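4.2 Does lot traceability hold up on the shop floor?

Most published accounts of traceability in small and mid-sized factories start from the software. A system issues a lot number, a label is printed, an operator scans it at each station, and the record is assumed to match the part. We are not convinced that this assumption has been tested as often as it has been repeated. The vendor material for Vornik, the package in use at the plant we studied, promises a full history for every piece that leaves the building. What the database holds is a full history of scans. Those are different claims, and the gap between them is the subject of this section.

The Villero plant makes machined brackets and housings in short runs. Each job gets a traveler with a barcode, and each bin of blanks carries a supplier lot label. The operator is meant to scan the traveler, then the bin, then start the machine. We took 622 completed jobs from the Vornik records and compared the scan times with the run logs kept by the machine controllers, which the operators do not touch. Jobs with no controller log were left out before the sample was drawn, so the figure does not include hand deburring or any other bench work.

The first problem was timing. In a large share of jobs the scans for several stations were entered close together, near the end of the shift, although the controller logs showed the work spread over many hours. An operator who scans four stations in a row at the end of the day may well be recording the truth from memory. He may also be recording what the routing says should have happened. The database cannot tell these two cases apart, and we doubt that anyone reading a certificate built from it could either.

The second problem was mixed bins. When a bin ran low, it was common to tip what was left into the next one. The label on the lower bin stayed, the other label went in the trash, and from then on two lots traveled under one number. Vornik has a screen for merging lots. It takes seven steps to reach, and in the period we looked at it was hardly used. Supervisors told us that merging was rare. The bin counts did not support this, although we admit that the counts were themselves entered by hand and should be read with the same caution. 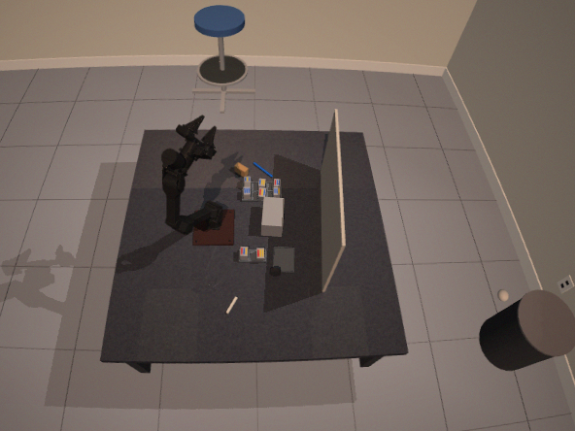 Figure 4. Room view.

It is often argued that better hardware would close the gap. Fixed readers at each station, or tags molded into the bins, would remove the need for a person to remember to scan. Rondonuwu, a sister plant on the same software, put in fixed readers in September and reports that late scans have all but stopped. We have no reason to question that report, but it answers only the timing problem. A fixed reader sees the label on a bin. It has no view on what was tipped into it, and a record that arrives on time with the wrong lot in it may be harder to catch than one that arrives late.

The Graltar method, which reconciles bin weights against expected use at every job change, looks more useful to us on paper. Its weakness is tolerance. With light parts, the scale error over a full bin is larger than the weight of the pieces one would hope to detect. The trials we have read used heavy castings, where this does not come up. Until someone repeats them with small parts — and publishes the misses along with the hits — we would treat the method as promising for one class of work and unproven for the rest.

There is a fair objection to all of this. Recalls at Villero have been few, and in each case the plant was able to name the affected jobs. However, the plant named them by drawing the net wide, pulling every job within several days of the suspect lot. That can be done with a paper calendar. If the system is to be credited with narrowing a recall, someone needs to show a recall that it narrowed, with the pieces outside the net tested as well as those inside it. We found no such case in the records we were given.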